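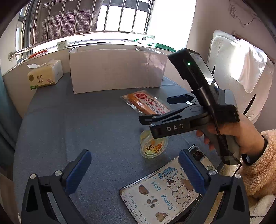
Metal tray on a cloth-covered table near a window.

How to remove adhesive label residue from printed tinware

Printed tin trays, canisters and lids are usually made from thin steel sheet with the artwork applied as ink and sealed under a clear varnish. The varnish is the only layer between a solvent and the design. Most damage attributed to age is varnish damage from an earlier cleaning attempt. The procedure below covers price stickers, tape and shelf labels on pieces with an intact finish.

What you need

Mineral spirits, odorless grade
Mild dish soap and lukewarm water
Cotton swabs and two lint-free cloths
A plastic scraper with a rounded edge
A hair dryer with a low setting
Nitrile gloves

Do not use acetone, lacquer thinner or nail polish remover. All three soften common tin varnishes within seconds. Melamine sponges are also unsuitable — they are a fine abrasive and leave a dull patch that cannot be polished out.

Step 1. Test the finish

Pick a spot on the underside or the rolled rim where the printing continues. Dampen a swab with mineral spirits, hold it in place for a few seconds, then roll it once. If color transfers to the swab, stop and use soap and water only.

Step 2. Warm the label

Set the dryer on low and keep it 6 inches from the surface. Move it continuously. The label is ready when a corner lifts under light pressure. Older paper labels may split into layers, in which case remove the top layer first and warm the rest again.

Step 3. Lift the paper

Hold the scraper nearly flat and push under the raised corner. Pull the label back on itself at a low angle. Pulling straight up concentrates the load on a small area and can take varnish with it.

Step 4. Dissolve the adhesive

Apply mineral spirits to a swab, not to the metal. Work from the outside of the residue toward the center and change swabs as they load up. Allow two minutes before the second pass. Keep solvent out of folded seams, where it can creep under the coating.

Step 5. Wash and dry

Wipe with a cloth dampened in soapy water, then with clean water. Dry immediately, including the rim. Bare steel at a scratch or worn edge can show rust overnight.

Notes

Rubber-based adhesive turns brown and brittle and may need three or four passes. Acrylic adhesive stays clear and tacky and rolls off more easily once softened.

A faint rectangle may remain where the label shielded the ink from light. It is a difference in fading and cleaning will not change it.

Dry used cloths flat outdoors before discarding them.

Revised October 8, 2021. Seam warning in step 4 added at the suggestion of Bence Balogh.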